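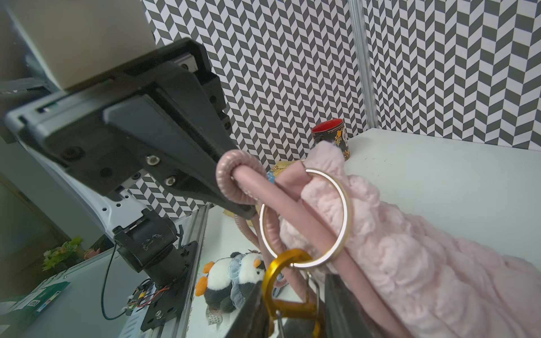 Pink bag handle with a gold ring and carabiner.

Holmont Bag and Sewing Circle
Minutes of the winter meeting, 20 Dec 2020, held by video call

In the chair: Špela Stan
Minutes taken by: Ctibor Havlíček

Welcome

Špela opened the call a little after two and said how good it was to see so many faces, even if several of them were mostly foreheads for the first ten minutes. She thanked everyone for giving up part of the last Sunday before Christmas, with all the baking and wrapping that must be waiting, and she sent the Circle's love to those members who have been unwell this fall. We do think of you, and your chairs will be there when we are back around the big table. Apologies had come in from four members.

Minutes of the November meeting

These were read and agreed, with one correction. The line about the overlocker should say that it needs a new lower looper, and the needle plate is fine. I am sorry for the mix-up and for the two kind people who went looking for a needle plate on my account.

The tote bag sale

This took up a good part of the afternoon, and happily so. The doorstep sale closed at the end of November and brought in 800 dollars, which is more than we have ever made without a hall, a cake table or a raffle. The quilted totes went first, followed by the drawstring bags for children. The long narrow ones for knitting needles were slower, and 14 of them are still in the closet at Špela's house. It was suggested that we keep those for spring, perhaps with a pair of needles and a small ball of yarn tucked inside each one, and everybody liked that idea very much.

There was a long and friendly talk about handles. Several buyers wrote to say that the webbing handles dig into the shoulder when the bag is full of groceries, and a few of us had to admit we have noticed the same thing. Padded or rolled handles are kinder to carry but take a good deal longer to sew, and turning a tube of thick fabric right side out is a job that not everyone has the wrists for. Ctibor offered to try cotton cord as a filling and to bring two finished samples to the next meeting. Rings and clips were discussed as well. Members who have tried handles that unclip found them handy for washing the bag, and would like us to offer a few. We agreed to make a small batch first and see how they sell.

Fabric and notions

The Doležal warehouse has offered us end-of-roll canvas again, mostly navy and a mustard that divided opinion. We can have 35 yards if we collect it ourselves in January. Špela will drive over, and would welcome somebody with a second pair of arms and a mask. The thread order from Wesent arrived complete except for the dark green, which is on its way. Please remember to write down what you take from the thread box when you pick up from the porch. The notebook is in the lid.

The long question of a room

As most of you know, our old room on Drunano Street is closed for the winter, and we have been told to ask again in March. The rent is paused for now, which is a relief. Špela has looked at the upstairs room over the bakery, and it has lovely north light and far too many stairs. After plenty of discussion we decided to wait for Drunano Street and carry on by video until then, with porch pickups on the same days as before. Our savings stand at about 3000 dollars, so we are under no pressure to rush into anything.

Beginners' evenings

Six people have asked to join the beginners' evenings. Teaching someone to thread a machine over a video call has been a test of patience on both ends, and we heard a very funny account of a bobbin that went in upside down three weeks running. The evenings will continue after New Year with a zippered pouch as the first project. Kits will be cut in advance and left on the porch in paper bags with names on them.

Any other business

The blue cutting mat is still missing. If it is behind your sofa, please bring it home, no questions asked. A reminder also that fabric scissors are for fabric (you know who you are, and we love you anyway!).

Špela wished everyone a peaceful holiday, and we stayed on a while afterward to show each other what we had on our tables. The call ended at ten to four.

Next meeting: second Sunday in January, by video, same link.

Contact the Circle | © Holmont Bag and Sewing Circle | Back to top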